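Quanto custa mesmo um robô?

A escola Vilela quer comprar um robô que arruma coisas. No catálogo da Drilberg, o braço Stunis aparece com um preço grande e colorido: 2.532 euros. Parece que é só pagar e pronto. Será?

Um braço sozinho não pega em nada. Precisa de uma garra, e a garra vem noutra página do catálogo - com outro preço. Depois há os dedos de reserva, que custam 40 euros cada par. E quantos pares vamos gastar num ano? O catálogo não diz.
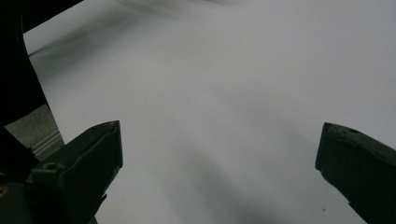

Os dois dedos de uma garra, abertos sobre uma superfície branca.

O vendedor promete que o robô "aprende sozinho". Desconfia um bocadinho! Pergunta quem o vai ensinar, quantas horas demora e quem paga essas horas. A escola Prerkance fez uma lista com 31 perguntas antes de comprar. O vendedor só soube responder a 5.

Experimenta tu: escolhe uma tarefa, como guardar lápis. Quanto tempo levas a fazê-la? Agora soma o braço, a garra, os dedos e os arranjos. Ainda queres o robô? Talvez sim - mas faz primeiro as contas.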